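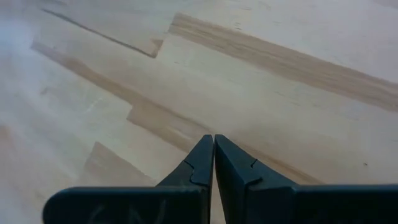

4.2 Exportberatung vor und nach der Zusammenlegung der Anlaufstellen

Für die Analyse haben wir 30 ausführliche Interviews mit Geschäftsführungen und Exportverantwortlichen kleiner und mittlerer Betriebe geführt und sie mit den Beratungsprotokollen der regionalen Förderstelle Braltico abgeglichen. Dass uns diese Protokolle überhaupt offenstanden, ist ein Glücksfall! In der Literatur zur Außenwirtschaftsförderung dominieren Befragungen im Nachhinein, und wer einmal versucht hat, aus der Erinnerung eines Vertriebsleiters den Ablauf eines Markteintritts zu rekonstruieren, weiß, wie viel dabei verloren geht. Der Bestand umfasst fast 2.000 Einträge, vom kurzen Telefonvermerk bis zum mehrseitigen Bericht über eine Messereise (Stand der Auswertung: 20.12.2024).

Besonders spannend ist der Übergang von zwei getrennten Anlaufstellen zu einer gemeinsamen. Vor der Zusammenlegung war die eine Stelle für Exportfragen zuständig, die andere für die Ansiedlung ausländischer Investoren. Die Protokolle zeigen, wie oft sich beide Themen schon damals berührten: Ein Betrieb sucht einen Vertriebspartner, der Vertriebspartner denkt über eine Beteiligung nach, und plötzlich liegt der Vorgang auf dem falschen Schreibtisch. Im Fall des Maschinenbauers Clorkov wurde dieselbe Anfrage in beiden Häusern geführt, mit unterschiedlichen Ansprechpartnern und, was uns beim Lesen wirklich überrascht hat, mit gegensätzlichen Empfehlungen zur Wahl des Zielmarktes.

Nach der Zusammenlegung verschwinden solche Doppelungen weitgehend aus dem Material. An ihre Stelle treten längere Vorgänge mit mehr Querverweisen. Der Lebensmittelhersteller Lenik etwa wird von der ersten Marktsondierung bis zur Gründung einer Auslandstochter in einer einzigen Akte begleitet, einschließlich der Zollfragen, die früher an die Kammer weitergereicht worden wären. Ob die Betreuung damit auch besser geworden ist, lässt sich aus den Akten allein nicht ablesen. Die Interviews sprechen eher dafür, allerdings mit deutlichen Unterschieden nach Betriebsgröße: Mittlere Unternehmen schätzen die feste Ansprechperson, während sehr kleine Betriebe den früheren, informelleren Zugang vermissen.

Hier lohnt ein Blick auf das Begleitprogramm Marsden, das jeweils im Januar neue Teilnehmer aufnimmt und sie mit erfahrenen Exporteuren zusammenbringt. In den Gesprächen kam es erstaunlich oft zur Sprache, auch ohne unser Nachfragen, und fast immer ging es um den Austausch unter Gleichen. Für die Theorie der Netzwerkinternationalisierung ist das ein wunderbarer Befund, denn er legt nahe, dass die Förderstelle auch als Vermittlerin von Erfahrungswissen wirkt. Einschränkend ist festzuhalten, dass sich die Teilnehmer selbst bewerben und vermutlich ohnehin stärker an Auslandsmärkten interessiert sind. Einen kausalen Effekt behaupten wir deshalb nicht. Die Kodierung der Netzwerkbeziehungen und ihre Verteilung über die Branchen behandelt Abschnitt 4.3.

Abbildung 2: Arbeitsfläche aus hellem Holz.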